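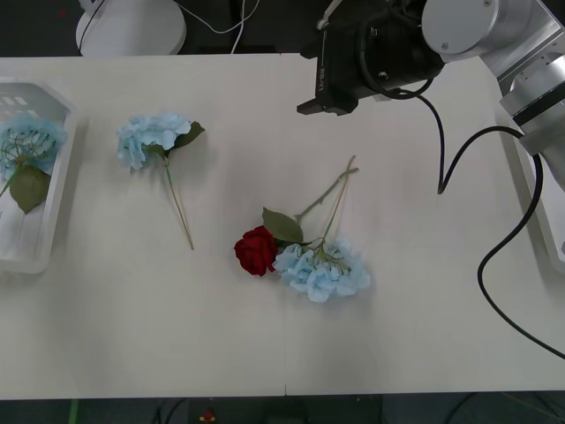 Cleaning, Reshaping and Arranging Fabric Flowers
Posted by Lalit Khurana in Workroom Guides
Thursday, May 13, 2021
Views: 3,172

This guide covers single artificial stems with fabric blooms: roses, hydrangeas and similar types on a wired or plastic stem. It does not cover dried flowers, preserved flowers, latex "real touch" blooms or anything made of paper. The procedure assumes a small batch. For a full wreath or a fixed arrangement that is glued into its pot, use only the dry cleaning section and skip the rest.

What you need

A light-colored table or a plain white sheet to work on
An open basket or crate with slotted sides
A soft makeup brush or a clean 1-inch paintbrush
A hair dryer with a cool setting
Small sharp scissors
White cotton cloths
Clear fabric glue and a few toothpicks
A spray bottle with cool water
Mild dish soap
A garment steamer (optional)
A vase, plus dry filler such as gravel or glass beads
Wire cutters if any stem has to be shortened

Setting up

Clear the table and wipe it down. Dust and loose fibers show well against white, so you can tell when a stem has stopped shedding. Put the basket at one end and leave the rest of the surface free.

Empty the stems onto the table one at a time. Do not pull a tangled bunch apart by the heads. Hydrangea heads are the usual problem: the florets sit on short stalks, and a leaf or stem tip from the next flower slides in between them. Hold the stem that is caught, turn it slowly, and back it out along the line it went in. If two stems have crossed, lift the upper one straight up before moving it sideways.

Sort by type. Roses and hydrangeas take different handling from the inspection step on, and it saves time to do all of one type before starting the other.

Inspection

Check each stem from the bottom up.

Stem. Look for bare wire, cracks in the coating and sharp bends. A gentle curve can stay. A kink will usually get worse each time it is straightened.

Leaves. Most leaves are pushed onto a small peg or collar on the stem. Slide each one lightly with a finger. If it moves, mark it for glue.

Bloom. Hold the stem and turn the bloom a quarter turn with no force. If it spins freely, the head has come loose from the stem tip. Many heads are designed to pull off, so a loose head is not always a fault. Press it back down first and test again.

Petal edges. Note fraying. Woven petals are cut from a stiffened sheet, and the stiffener wears off at the edges before it wears off anywhere else.

Color. Dab a hidden petal with a damp white cloth and hold for ten seconds. If color comes off, that stem gets dry cleaning only. Deep reds are the most likely to fail this test. Test every red stem separately, even when they came in the same pack.

Dry cleaning

1. Hold the stem just below the bloom with the head tilted down.
2. Brush from the center of the bloom outward. Use short strokes and follow the direction of the petal.
3. Brush the underside of the petals in the same way.
4. Set the hair dryer to cool and low. Keep it at least 12 inches from the bloom and pass it across for a few seconds at a time.
5. Wipe each leaf with a dry cloth, supporting it from below with your palm.
6. Wipe the stem from the bloom toward the cut end.

Hydrangeas hold more dust than roses and need a second pass. Part the florets with two fingers and brush down to the stalks. A can of compressed air works here too, held upright and used in short bursts.

The old method of shaking flowers in a bag of salt does clean them, but the grains lodge in the center of the head. I no longer use it on hydrangeas. It is acceptable on single open blooms such as poppies.

Wet cleaning

Use this only on stems that passed the color test and only when brushing has not removed the dirt.

Mix two drops of dish soap into a quart of cool water. Dampen a cloth, wring it out, and press it onto each petal. Do not rub. Rubbing raises the nap on felt-like parts and opens the weave on cut edges. Rinse by pressing again with a cloth dampened in plain water. Stand the stem upright in an empty jar and leave it until the center of the bloom is dry to the touch, normally overnight. Keep it out of direct sun.

Never soak the whole head. Water runs into the core, where it can reach wire or glue and leave a rust mark at the base of the petals. Pale blue and white hydrangeas are the ones that show it.
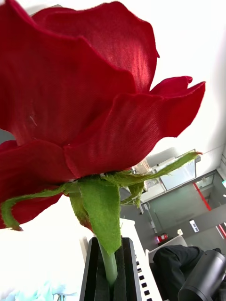 FABRIC ROSES: PETALS, SEPALS AND FRAYING

Work on roses upright and from below. The green sepals at the base of the bloom decide how the outer petals sit, and they are hard to reach when the flower is lying down. Grip the stem a short way under the calyx and leave the sepals free.

Sepals. Start with the one that overlaps the stem and move around the calyx in one direction. Ease each sepal away from the petal, then let it fall back into a loose curve. Long narrow sepals can point outward or trail along the lower petals. Both look right on a garden rose, and a mix of the two looks better than a flat ring. Sepals with a furry surface pick up lint. Lift it off with the sticky side of masking tape, one press per spot. Pulling at the fibers by hand draws out more of them.

Outer petals. Curl the edge over a pencil or a knitting needle and hold for a count of five. Where a petal has folded into a hard point, open it with your thumb from the underside. If the point returns, apply steam from 8 inches for two seconds, shape it again, and hold until cool. Try steam on one petal before doing the rest. Some stiffeners go limp and do not recover.

Frayed edges. Check them in side light. A slight amount of fray reads as softness from normal viewing distance and can be left. For loose threads:

1. Trim the thread flush with the tip of the scissors. Do not pull it.
2. Put a small amount of clear fabric glue on a toothpick.
3. Run the toothpick along the cut edge only. Glue on the face of the petal dries shiny.
4. Leave the bloom upright for one hour.

Do not seal the edges with a flame. It is often suggested for polyester, and it does melt the thread, but it also leaves a dark bead that is visible on every color.

Inner petals. Leave them alone unless they are crushed. The center of a tight rose is wound or stacked around a core, and once the first layer has been unrolled it does not go back to the same size.

HYDRANGEAS: FILLING OUT A FLAT HEAD

A hydrangea stored on its side gets a flat face. The stalks have been pushed through the florets or bent under them.

1. Hold the stem with the head up.
2. Find any green stalks that show through the petals. Slide the floret back up its stalk until it covers the tip.
3. Bend the outer stalks down and the center stalks straight up. This gives the head a dome.
4. Turn the stem and repeat from the other side.
5. Fill remaining gaps by moving one floret from a crowded area. If the florets are removable, add a dot of glue when you put one back.

Set the leaf last. It should leave the stem below the bloom and angle slightly upward. A leaf pressed flat against the underside makes the head look heavy.

ARRANGING A SMALL MIXED GROUP

Three light blue hydrangeas and one red rose is a workable set for a vase with a narrow to medium neck. The hydrangeas supply the mass and the rose is placed off center.

Fill the vase one third full with dry filler. The filler holds thin stems at the angle you give them and stops a top-heavy vase from tipping. I use the Stenda vase from Dolluvo because its neck is straight, but any vase with a neck between 2 and 3 inches will do.

Place the first hydrangea low and to the left, with its leaf over the rim. Place the second low and to the right, slightly forward. The third goes at the back, one head-height above the others. Then add the rose between the two front hydrangeas, tilted forward and a little to one side, with its bloom clear of the florets. Turn its best petal to the front.

Shorten stems only after the trial placement. Bend the surplus up inside the vase first and look at it for a day. If you do cut, use wire cutters, and cover the exposed end with floral tape.

STORAGE

Store stems upright where there is room. A slotted basket allows air through and lets you see what is in it. Place hydrangeas with the heads at the top and the stems toward the lower edge, one layer only. Wrap each rose loosely in white tissue up to the base of the bloom. Colored tissue can transfer.

Keep the basket away from radiators and windows. If the flowers are put away in December to make room for seasonal pieces, check them again when they come out and repeat the dry cleaning.

TROUBLESHOOTING

Head will not stay on the stem: wrap the stem tip with one turn of floral tape and push the head back on.

Stem rolls in the vase: add filler, or put a slight bend in the last inch.

Petals feel tacky after cleaning: soap residue. Press again with plain water and dry overnight.

Sepals stick to the petals: glue has run down from an earlier repair. Separate with a dry toothpick once the glue has set.

COMMENTS (2)

Smaranda Roman
Does the steam step work on velvet roses? Mine have a pile on the outer petals only.

Lalit Khurana
Steam from the underside and brush the pile while it is still warm. Test one petal first.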